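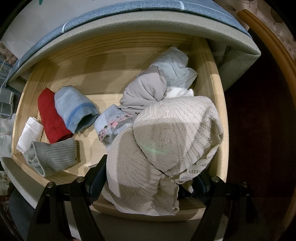 Folded clothes in a pine drawer

Fikre Clothing Swap – Your Questions

What can I bring?
Anything clean that you'd happily hand to a friend! Shirts, sweaters, kids' clothes, coats, scarves. We love baby clothes too, and they go fast.

How many pieces can I bring?
Up to 45. If you've just cleared out a whole closet (well done!), bring the rest to the next swap in March.

Do I have to count tokens?
Nope. We tried tokens at the Sistura swap and everyone spent the afternoon doing math. Now you bring what you bring and take what you'll wear.

Where is it?
The upstairs hall at Skostis, 103 steps from the bus stop – one of our regulars measured. There's an elevator by the side door.

Can I try things on?
Yes, please do! We put up four curtained booths and plenty of mirrors.

What happens to the leftovers?
They go to the Clalirari repair class, where people turn them into quilts, tote bags and some truly great patchwork jackets.

When should I arrive?
Drop-off opens 60 minutes before the swap. Coming early is fun – you get to see everything as it goes out on the tables.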